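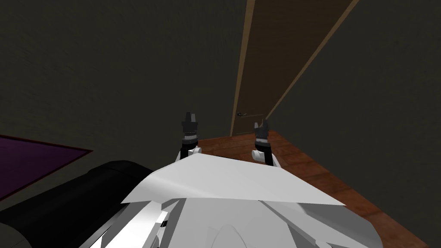

Quieting a Door That Sticks and Squeaks

Every September, when the damp weather rolls in, the doors in our old place on Culeck Road start to grumble, and I've learned to get ahead of them before the whole house is complaining!

Start with the hinges. Tap out one pin at a time (leave the others in so the door stays put), wipe off the black gunk with an old sock, and rub the pin with plain bar soap or a bit of candle wax. Oil works too, but it drips, and I once spent a whole evening scrubbing it out of the hall rug.

If the door drags at the top, snug up the screws in the upper hinge first. A screw that just spins can be cured with 2 wooden toothpicks and a dab of white glue pushed into the hole. Let it sit overnight, snap off the ends and drive the screw back in.

Still rubbing? Slide a sheet of paper around the edge with the door closed and mark where it catches. Sand only that spot, with 200 grit at the end, and go easy, as the wood shrinks back come winter. Dab some paint or varnish on the bare patch the same day.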